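# Why Does Wood Have Stripes?

Put your nose right down near a wooden table and look. Stripes! Some are pale, some are dark, and some bend and wander like little rivers. Those stripes are called the **grain**, and they are a diary the tree kept while it was growing.

## A tree grows from the outside

Every year a tree adds a new layer of wood just under its bark. In spring it grows fast, and in many trees that part of the layer is light in color. Later in summer it slows down and makes a thinner, darker part. Then comes winter, and the tree takes a long rest.

One light part plus one dark part makes one ring. Count the rings on a stump and you know how old the tree was! A stump near the pond in Gestwood has almost 200 of them, and it takes a whole lunch break to get to the middle.

## From rings to streaks

So why does a tabletop have long streaks and no circles? It depends on how you cut. Slice straight across a trunk and you get rings, like a cucumber. Slice along the trunk, the long way, and you cut down through all those layers. Now they show up as lines running along the board, beige next to chocolate brown.
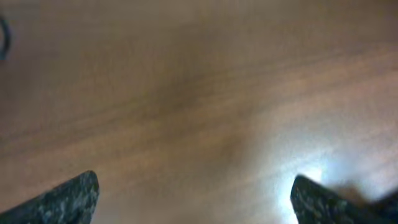
**Can two tables ever have the same grain?**

Every tree grows in its own way, so each piece of solid wood has its own pattern. Two boards from the same trunk can look a lot alike, but they won't match perfectly.

## Be a grain detective

You need a sheet of thin paper, a crayon with the wrapper peeled off, and a wooden thing with a bit of roughness to it. An old fence or a bare plank works best - ask before you try it on the good furniture.

1. Lay the paper flat on the wood and hold it still.
2. Rub gently with the side of the crayon.
3. Watch the lines come through!

Try it on 14 different pieces of wood if you can find that many. Write on the back where each rubbing came from. My favorite is from the old boat shed in Flovden, where the boards are so weathered that the lines stick up like tiny mountain ridges.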